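Karkstead Seafront Lets - progress report to Rodeck

Period to end of December, plus first week back

Where we are. 32 flats in the block, 10 now finished and back on the booking site. Should have been 13 by now. The other three are waiting on balcony doors, supplier says February, I have asked for that in writing and not got it yet.

Bookings. 177 nights taken for Easter and the school holidays so far, nearly all in the sea-facing flats. Back ones slow. Would like to drop the back rate before half term, need a yes or no from you please.

Lift. Working again. Hakim came out twice, second visit not charged. Their service contract runs out this spring and the renewal quote is attached at the end of the cost sheet.

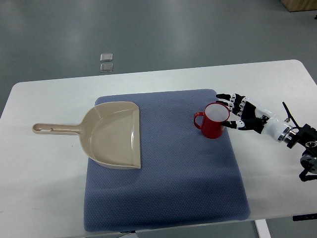 Posted by Bilal Boutros, site manager
Tuesday, January 10, 2023

Pool. Still shut. Liner is fine, the pump isnt. Vikis want payment up front before they order the part, so this is held up with your accounts people at the moment. Guests with bookings have been emailed and offered either money off or a move of dates. Most took the money off.

Staff. Two cleaners started, one left. Changeover Saturdays are OK for now but wont be once all the flats are open. Need to advertise next month at the latest if we want people trained by Easter.

Complaints. Mainly parking and the noise from the works on the top floor. Builders now start at nine instead of eight. The parking is harder, the council have coned off the seaward side of the road and no end date given.

Money. Over on doors, under on carpets, overall slightly over. Full figures in the cost sheet. The second payment from you is due on sign-off of the first ten flats so could someone come and walk round them soon, keys are at reception.

Next report when the doors are in. Any questons ring the office, mobile signal is bad on site.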